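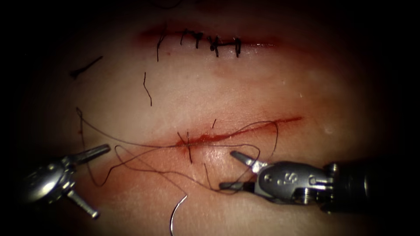 The Vimula pad with five interrupted stitches in the upper incision and the lower one begun.

Vimula Suture Practice Pad: Review
By Amândio Loureiro
Apr 18, 2021

The Vimula is a synthetic tissue pad for practicing wound closure. It is sold by Neltley, alone or in a kit with thread, and I bought the pad by itself. I teach a basic suturing course at Grarcombe and go through a lot of these. For the past few years we have used the Salgado pad, so most of the comparisons below are with that one.

What you get

The pad comes sealed in a plastic pouch with a one-page leaflet. There is no tray and no clamp. If your bench does not have a way to hold a pad still, budget for one, as the back is smooth and slides on a steel surface. The leaflet covers storage and cleaning and says nothing about technique, which will be a problem only for people buying it to learn on their own.

The surface is pale and has a moist look that the Salgado lacks. It comes uncut. You make your own incisions with a blade, and you can choose the length and angle. I prefer this to pre-cut pads, where every student ends up working the same wound in the same place.

Needle passage

The material takes a curved needle well. There is a firm top layer and a softer one under it, and you can feel the change as the needle goes through. The Salgado feels the same all the way down. With the Vimula, a student who enters at too shallow an angle gets some feedback before the stitch is finished.

Tearing is the usual complaint with synthetic pads. I tried bites of different widths along the same cut. With a reasonable distance from the edge, the pad held. Very close bites pulled through when I tightened the knot, about as I would expect from something in this price range. Students who pull too hard will ruin an edge quickly. I don't count that against the pad.

Knots and spacing

I use black suture on it and recommend the same to anyone teaching. Against the pale surface the thread is easy to follow, and so are the knots and tails. In the upper incision in the picture, the stitches are spaced fairly evenly, and the tail on the leftmost one is the longest of the row. That kind of thing is hard to point out on a darker pad. The right end of that cut is still unsutured.

The contrast also helps with loose thread. A long strand loops over the lower half of the pad there, and you can still pick out the completed stitch on the lower incision. Beginners lose track of which end is which all the time, and a background that shows the whole strand saves a lot of stopping and starting.

Color in the wound

A small bottle of red fluid is included. You run it into the cut before starting. I went back and forth on whether it adds anything. The upper line is thin and reddish with a faint blush next to it. The lower one is a good deal redder, with a streak running toward the right, and it looks more like what students will meet later. For a first session I would leave the bottle closed. For a second or third I would use it.

The fluid comes off the surface with a damp cloth. It does not come out of the cut itself, and a used incision keeps its color. Keep that in mind if you want clean pads for an assessment.

Durability

Neltley says a pad is good for 1,000 needle passes. I did not keep a tally and can't confirm the figure. I used one pad across 14 practice sessions. By the end the area next to the oldest cuts was soft and crumbled a little under the forceps, while the untouched areas still behaved like new. Leave decent space between incisions when you plan the layout. Crowding them weakens the strip in between, and after that neither cut will hold a stitch well.

Storage matters. Out of the pouch, the surface dries and gets a bit tacky. I wiped mine down and sealed it again after each use. A second pad that I left out on a shelf in July stiffened at the corners and was not worth keeping.

Things I would change

The smooth back is the main one. A textured base or a pair of mounting holes would fix it. I would also like the red fluid sold by itself, because the bottle runs out before the pad does. The pouch does not reseal, so you need your own bag.

Verdict

The Vimula costs more than the Salgado, and for large first-day groups I will probably stay with the cheaper pad. For interrupted stitches, knot tying and general thread handling past the first session, I prefer the Vimula. The layers feel better under the needle and the work is easy to see. I have ordered 2 more for the next course.

Rating: 4 out of 5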